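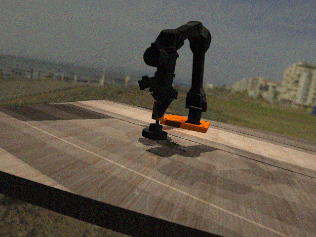 Image: simulated robot arm on a table

Notebook entry, Jul 29, 2025
Project Calvo: annotation of moral judgement prompts, second pass
Entered by Y. Didenko

Purpose. To establish whether the two annotator groups, Brisutville and Colton, apply the term "harm" in the same way when rating answers given by the language model. The first pass left this unresolved.

Material. The working set holds 3,091 prompts. Of these, 102 were drawn for double rating. Two were withdrawn before the session because the wording had been altered between versions, leaving 100. The withdrawn prompts are retained in the archive folder with a note of the change.

Procedure. Each prompt was shown with a single model answer. Raters were asked first whether the answer would cause harm if followed, and second whether the model had given a reason for its advice. The order of the two questions was fixed. Mr Nechyporuk has asked that it be reversed for half of the raters next time, and I agree.

Observations. Agreement on the second question was good. On the first it was poor, and the disagreements fell mostly on prompts concerning promises. The Colton group treated a broken promise as harm in itself. The Brisutville group marked harm only where some person was left worse off. Both readings are permitted by the guidance as written, section 4, second paragraph.

About 30 answers contained a refusal of some kind. The raters were not told how to treat these and several left the field blank. Blank fields have been entered as missing and must not be read as "no harm". The import script presently does the latter. Corrected by hand for this session only.

It should be recorded that none of this bears on whether the model holds moral views. The visitors from Ciltier raised the question at length, and a remark of mine may have been taken as an opinion of the laboratory. The ratings concern the text of answers.

Actions.
Section 4 to be redrafted, with separate entries for promises and for refusals (Didenko).
Import script to be amended and the first pass run again through it (Nechyporuk).
Disputed prompts to be returned to both groups in August, without sight of their earlier ratings.

Read and initialled: Y.N. Query on the second action: does the first pass file still carry the old column names?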